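Damián Salinas has packed things into boxes for most of his working life, first at a mail-order firm and now at Wukero, where he looks after the packing bench and everything that goes out from it. We met on 30th July, at the end of his shift, and talked for most of an hour.

He learned the job at Cisetton, which sold lamps and replacement parts. "They gave me a tape gun and a stack of boxes and left me to it," he said. "I used too much tape. Everybody uses too much tape at the start."

These days he is more interested in the box than in the tape. He likes plain corrugated, and he likes to get all the flaps folded well back before anything goes in. 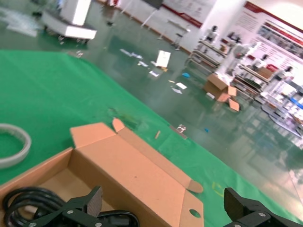
"Cables are what people get wrong," he said. "They push them in any old way, and then the customer opens the box and it all springs out. Coil it, keep the loops the same size, and put it down first. Then you can see how much room you have left."

He has firm views on coiling. A cable should follow the curve it already has, and it should never be wound tight around a hand. At Cisetton he once had to reopen 60 parcels when a supplier complained about kinked leads. It took him 2 days, and he still checks every coil before he closes a lid.

I asked about the work surface. Salinas prefers a green covering to a bare bench. "Brown cardboard shows up on it. Small stuff shows up on it too. On a bare table you lose a screw and that's it."

His boxes come from Graltine, delivered flat in bundles of 20. He used to make up a whole bundle in the morning and stack the open boxes wherever there was space. He gave that up last November. 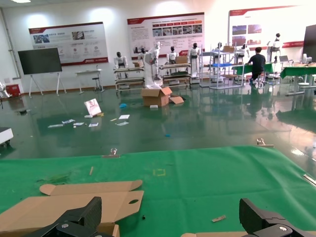

"A flat box takes no room," he said. "Once you've opened it, you have to put it somewhere, and that somewhere is usually the floor. So I keep them flat until I need one."

The floor is his other subject. Paper ends up on it during a shift, along with scraps and bits that come off the packaging, and he would like to see it picked up more often. He sweeps at the end of the day and again at lunch if he has time. A proper sweep takes him 30 minutes, including under the furniture.

Wukero has talked about moving to a ready-made kit from Fakir, with inserts cut to fit each product. Salinas has tried the samples and thinks they hold things well, but he found them slow to fold.

"I'd use them for the fragile orders," he said. "For a cable, give me a plain box."

He had a delivery from Graltine to check before he went home, so we left it there.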